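Old dry-erase marks won't come off small whiteboard
Posted in Home Office, 21 Jun 2018

Macaraeg
I have a small whiteboard with an aluminum frame and plastic corners. I use it lying flat on a table. Lines left on it since December smear gray when wiped dry. Is the coating gone, or is there a cleaner that works? 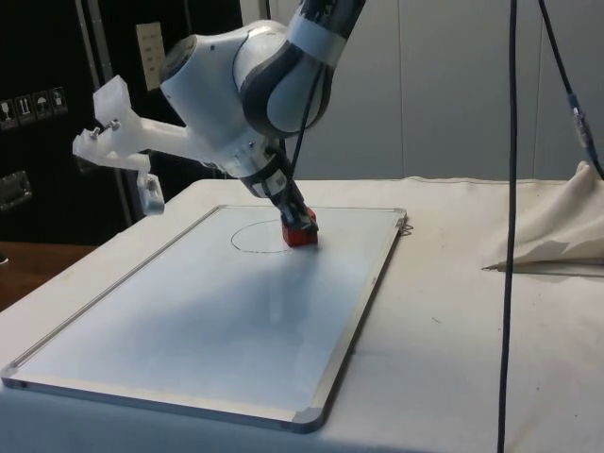
The table has a cloth on it, so I would prefer something that can be used without flooding the board.

Vostdale
Put 70 percent isopropyl alcohol on a microfiber cloth – on the cloth, so nothing runs under the frame. Wipe, wait ten seconds, wipe again with a clean side. Then go over it with a damp cloth and dry it. If a line stays, trace it with a fresh dry-erase marker and wipe while wet. The solvent in the new ink lifts the old. Test a corner first. If fresh ink still ghosts after cleaning, the coating is worn and cleaner will not fix it.

Brindance
Melamine sponge worked on mine but it went dull after. Alcohol is better.

81 people found this helpful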